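Jan 12, 2025

# Teaching by hand at the Traltville shop

The woman who runs the demonstration bench at Hikora asked to be left out of this by name, so she is "the bench lead" here, which is also what her coworkers call her. She has been recording tasks for robot arms for seven years. Before that she repaired sewing machines. We talked for most of an afternoon in the Traltville shop, with a few breaks when one of the operators needed her.

Hikora takes small handling jobs from companies that want an arm to do something fiddly and don't want to write the motion out line by line. A person does the task through the arm, over and over, and the recordings are used to train a controller. The shop has two ways of doing it. For some jobs the operator takes hold of the arm itself and pushes it through the motion. For others the operator sits at a second, smaller arm and the working arm copies it.

"People ask me which is better," she said. "I use both. If the part is heavy or the path is long, I'd sooner have my hands on the real arm. If it's small stuff, hands on the arm get in the way. Your elbow is in the picture, your sleeve is in the picture. Then the controller learns from pictures that have a sleeve in them, and later there's no sleeve."

The remote setup they use is called Erix. It was put together in the shop, and she is not sentimental about it. The handle is too stiff in cold weather, she said, and the squeeze lever that closes the gripper had to be rebuilt in July after the spring wore out. What she likes is that the operator can work from the wrist view alone.

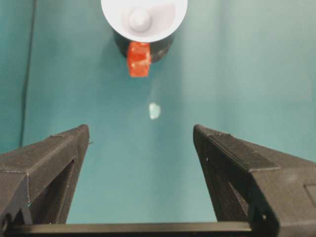
Small pieces are where most of a new operator's time goes. She starts everyone on them, on a plain surface, with the instruction to pick one piece and stay with it until the recording ends. Trainees want to swing in fast and correct at the last moment, and she makes them do the lining up while there is still distance left. With the jaws open and the pale blue piece nearest them, the red block behind it and the white round thing farther back, an operator can sort out the left and right of it before going any lower. "You have everything in one column there," she said. "That's a gift. Fix your sideways error first, then come down. If you do both together the recording is mush."

I asked what she meant by mush.

"Wobble. You overshoot, you come back, you overshoot the other way. A person watching would say, fine, you picked it up. The controller learns the wobble too. I've seen an arm do a little shake over every part because the operator had a habit of doing it. We had to throw out 55 recordings that time. It was my habit, so I couldn't complain to anyone."

She wants pauses kept out as well, within reason. An operator who stops to think leaves a stretch where the arm sits still, and a controller trained on enough of those will sit still too, sometimes for good. Her rule is that you think before you press record. If you get lost in the middle, you stop, mark the run as bad and begin again.

Mistakes are a different matter. She used to discard every run where a part slipped or the first grab missed. Now she keeps some of them, as long as the operator recovered in a clean way.

"If all it ever sees is perfect, then the first time it's off by a little it doesn't know what to do. So I'll have somebody miss on purpose. Miss to the left, open, back up, go again. You have to do the back up slowly and you have to mean it."

Color came up several times. Pale parts on a pale surface are hard on the operator, who is looking at a screen and gets tired. She has had people close the jaws next to a part and lift nothing. Her answer is shorter sessions. Operators at the bench record for 13 minutes and then get up, and she checks the first and last run of each session side by side. When the last one looks lazy she sends the person to do something else for a while.

The gripper fingers are printed in the shop. She goes through a lot of them. When a finger is replaced, the new one goes on every arm that will be used for the same job, and the old recordings are tested again before anyone adds to them. "A finger that's a hair longer touches down sooner. You don't notice with your hand on the lever. You adjust. The recording doesn't know you adjusted."

The longest job she has done was for Chauvin, a company that packs replacement parts for kitchen fittings. It had four kinds of small cap that had to go into a tray the right way up. She expected the turning over to be the trouble. The trouble was the tray, which flexed when a cap was pressed into it. The operators felt nothing through the Erix handle, so they learned to go by how the tray's edge moved on the screen. She ended up rerecording the whole last part of the task with hands on the arm, where a person could feel the push, and joining that to the remote runs.

"It's not an elegant way to do it," she said. "The join took longer than the recording. I would do it the same way again, but I'd look at the tray first."

I asked what she looks for when she hires. She doesn't care much about video games, which people always mention to her. She would take someone who has done hand sewing, or frosted cakes, or set tile. She gives them a part to move and watches whether they slow down before contact.

One of the operators came over then to say the handle was sticking again. She went to look at it, and came back with grease on her thumb and a question about when I needed to catch my bus.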